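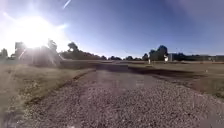

Gravel path between the two fields, sun low on the left.

Search reviews Go

Filed under: Grounds & Estates > Machinery > Long-term tests

Cladex Ticona path rover, one season on

We look after the grounds at Bekport, which means mowing, fencing and a lot of gravel. The Ticona is a wheeled rover that drives a set route and logs the state of the surface. Ours covers 960 metres of path in one run and has been on the job since May.

Before it came, two of us walked the route with a clipboard every morning. Now one person sets the rover off at 7 am and gets on with something else. The report is ready before the first tea break. It lists cracks, ruts and soft spots with a position for each, and you can sort it by how urgent the machine thinks they are.

The sorting is the weak part. It ranks long cracks well but makes too much of stains and pale patches, and early in the day, driving towards the sun, it marks more stretches as "unclear" than I would like. We moved some runs to the afternoon and that helped. 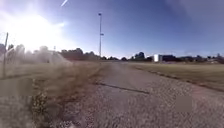

Edges are another matter. Where grass and weeds have grown in over the side of a path, the rover keeps its distance and leaves that strip out of the report. We still walk those parts. Loose gravel gives it no trouble at a slow setting, and a charge lasts 6 hours – plenty for us.

As for the people, no jobs went. Marleny Arboleda used to do most of the walking and now runs the repair list. She likes having the mornings for actual repairs, but she says she knows the ground less well than she did, and I would agree. You notice a loose fence tie on foot. The rover was never asked to look for one. We have kept one full walk a month for that reason.

Training took 10 days, spread over the team, and was done by Pimonmont, the dealer. Good, though heavy on menus. The service plan is £320 a year and covers tyres and software, with batteries charged extra.

I would buy it again for long, open paths. For a small site with a lot of corners, keep the clipboard.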